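3.2 Table coverings and residual waviness

Coverings were compared on a single white table so that differences in flatness could be attributed to the cloth and its placement. The printed covering used in the second series carries a grid of thin white lines on gray. A printed grid is convenient for this purpose: any departure from flatness appears as a bend in a line that should be straight, and no separate marking step is needed. Plain cloths were assessed by hand, following the procedure of Martinelli (Section 2.2).

Each cloth was stored folded, laid out by one person, and smoothed outward from the center with the flat of the hand. No weights or tape were applied to the covering. The backdrop was a separate piece of green fabric, allowed to hang to the table surface and gathered with a binder clip where it was too wide.

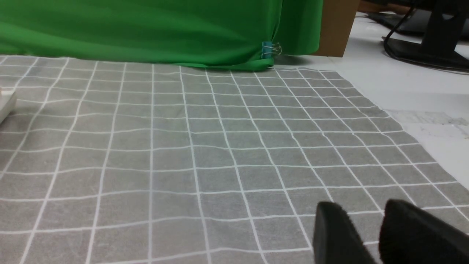
Figure 2. Gridded covering and green backdrop. The grid lines curve gently near the middle of the cloth. Bare table is visible beyond the right edge.

Waviness was scored on a scale from 0 to 100, where 0 denotes lines with no visible bend. Scores were assigned separately for the center and for the margins. The center scored worse than the margins in most layouts, which we attribute to smoothing that pushed slack back toward the middle when the second half of the cloth was worked. Repeating the smoothing in the opposite order reduced the effect but did not remove it.

In total, 202 layouts were scored at the Clusedstead site. Layouts in which the covering had shifted by more than one grid cell during smoothing were scored again after the cloth had been lifted and replaced. The mottled appearance of a gray ground can be mistaken for relief under low light, so scorers were told to judge the lines only and to disregard tone.

Ironing was tested in March on a subset of the cloths. It removed storage creases but had little effect on the broader curvature, which depends on how the cloth is laid. These results are reported in Section 4.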